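Laundry and Linen Basics, handout for session 3: sorting, hanging and folding soft trousers

Hello again, all. Most of you asked for last week's talk written down, so this is me typing up my scribbles from the Masine evening course, with a few bits I forgot to say out loud. Kibet Okoth takes the ironing half and his sheet is separate (pick it up from the tray by the door).

Sorting first. I do mine by weight before I even think about colour. Thick jersey and fleecy things go together, thin cotton goes together, and anything with a zip gets done up and turned inside out. If you only remember one bit of tonight, make it the labels. Read them before the wash, please, and not when you're standing there with a jumper fit for a teddy bear!

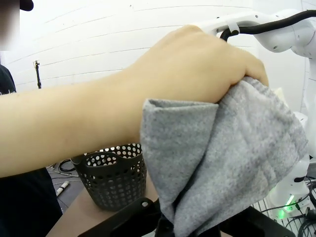 Soft, fleecy fabrics are lovely to wear and a nuisance to fold, and I've been muttering about them for years. They slump. You get one edge straight and the other has wandered off. With a speckled grey cloth held up in a fist like this one, it all drops into loose folds and a corner pokes out at the side, and you can't tell which edge you've got hold of. So put it down flat, find two corners that belong to the same side, and start again from there. Bakari Temba taught me that when we were both at the Gachanja laundry, where we got through 400 pieces on a busy shift and there wasn't time to be fussy.

Now trousers with a drawstring. Pull the string level at both ends before you do anything else, then tie it in a loose bow. I lost one down its channel in October and spent a whole tea break fishing it out with a safety pin. Flatten the waistband with your palms too, as it loves to roll over on itself.
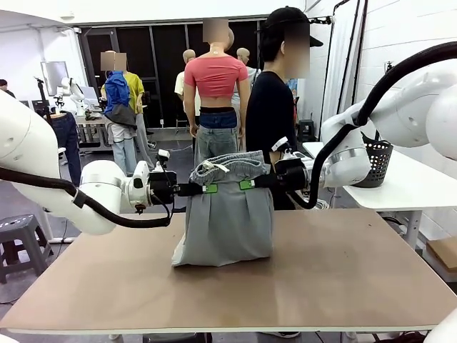 Then pick them up by the two sides of the waistband, give one good shake, and let the legs drop. Lay them down front side up, smooth from the waist to the hems, and fold one leg over on top of the other. The seat will stick out in a little triangle. Tuck that in. After that it's in half, and in half again, or in thirds if your drawers are shallow like mine.

For next time: bring one pair of soft trousers and one hooded top, washed, please. Have a go at the waistband shake at home first. If you use the Orisar folding sheet, skip page 3, we do it differently here. Any questions, catch me before the kettle goes on.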